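Cloudy patch on a pale wood tabletop — sand it or leave it alone?
Home & Furniture > Tables and Desks

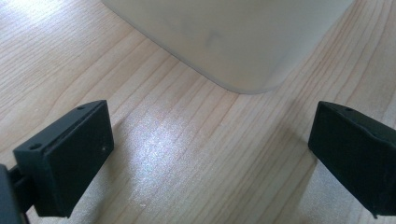 Post 1
kettle_r
Bought this table used in December from a couple who were moving out of Lalley. Light wood, long grain, no idea what finish is on it. I paid 90 for it. With the light on overhead I get a bright, washed-out patch near the middle and can't see the grain there at all. Over on the right side the grain shows up fine. My question is whether the finish is worn or hazed in that spot and whether I should sand it back and redo it. I have a free evening and a sheet of 800 grit. Ruth

Post 2
weldu_workshop
Looks like glare to me. You have a light above and a surface with some sheen. Move your head a foot to the left and see if the patch moves with you. If it moves, leave the table alone.

Post 3
Kenta M.
Agree on the first test, but I wouldn't rule out a finish problem. A hazed finish scatters light, and the patch in the photo looks speckled to me. Turn the overhead light off, put a flashlight flat on the table, and look across the surface from the other end. Haze shows up as a dull area with a soft edge. Scratches show up as lines.

Post 4
weldu_workshop
Any satin finish over open grain will look speckled under a bulb. I have a desk that does the same thing and it came that way.

Post 5
Kenta M.
Sure, but she bought it used and doesn't know what was put on it. Two minutes with a flashlight costs nothing.

Post 6
bontu_j
What have you been cleaning it with? I used a spray polish on a blond table for a year and it built up into a film. Mostly in the middle, where I sprayed. Came off with warm water and a little dish soap — wrung-out cloth, dry it right after, go with the grain.

Post 7
kettle_r
Lorkis spray, most mornings. The previous owners left me half a bottle.

Post 8
bontu_j
I'd stop using it for a while and do the soap and water first. Then look again.

Post 9
S. Malhotra
Please do not start with the 800. If you sand one spot you will have one spot that is flatter and duller than everything else, and then you are doing the whole top. I did this to a sideboard. It took 18 hours in the end, and the color still came out uneven.

Also, unrelated, but the big white thing standing at the back has a faint gray smudge on the front. Baking soda on a damp cloth might take it off, depending on what it's made of. Try the back side first.

Post 10
weldu_workshop
Baking soda is an abrasive. On a matte surface it can leave a shiny spot. Plain soap first.

Post 11
S. Malhotra
Fair. Soap first on both, then.

Post 12
kettle_r
Did the tests after supper. The patch moves when I move, so most of it is the light. With the flashlight there is also a dull area, soft edge like Kenta said, from the middle toward the near side. Washed it twice with dish soap and the cloth came up gray. The dull area is smaller now. I'll give it another wash tomorrow. Haven't touched the smudge yet.

Post 13
Kenta M.
So we were both right. If any of it is left after the third wash, try a little mineral spirits on a rag somewhere hidden, under the edge if the finish goes that far.

Post 14
weldu_workshop
Or put a 40 watt bulb in and enjoy the table.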